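How to Request Your Records After a Slip and Fall in a Store

Applies to: customers injured on business premises
Last updated May 22, 2025

A premises claim depends on records held by other parties: the store, the clinic and sometimes the property owner. Many are kept for a short time. Start the steps below in the first week if you can.

Step 1. Write your own account

Record the date, the time, the store address and the spot where you fell. Note your shoes, the lighting and any warning sign. Sign and date the page. Do not edit it later – add a second page if you remember more.

Step 2. Request the incident report

Ask the store manager for a copy in writing. If the manager refuses, write down the refusal and send the same request to the company's main office by certified mail. Keep the receipt.

Step 3. Send a preservation letter

The letter asks the business to keep video, cleaning logs and work schedules. State a time window. For a fall at 2 p.m., ask for all video from 12 noon until closing. Name each area you want covered, such as the entrance, the aisle and the self-service coffee counter. Send one copy to the store and one to the landlord if the building is leased.

Step 4. Order the medical records

Ask for the full chart and the itemized bill. These are separate requests at most clinics. Check the page count on arrival. In one Restley file the cover sheet listed 548 pages and the packet was 38 short, all of them therapy notes.

Step 5. Number and store everything

Use one folder per source. Number pages in the lower right corner and keep an index with the date each item was requested and the date it arrived.
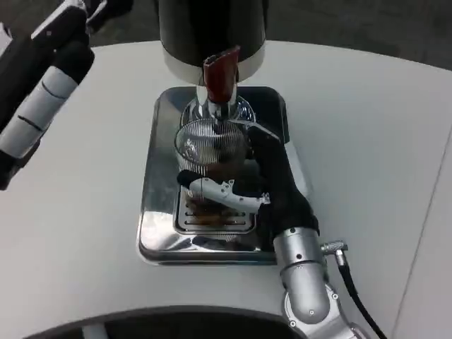
Coffee machine with drip tray and slotted grate.

Step 6. Check the filing deadline

Each state sets its own limit, and claims against a city or county often have a much shorter notice period. Confirm the date with a licensed attorney before you answer any settlement offer. Do not sign a general release or a blanket medical authorization until it has been reviewed.

Related guides: Reading an Itemized Bill; Recorded Statements and Insurers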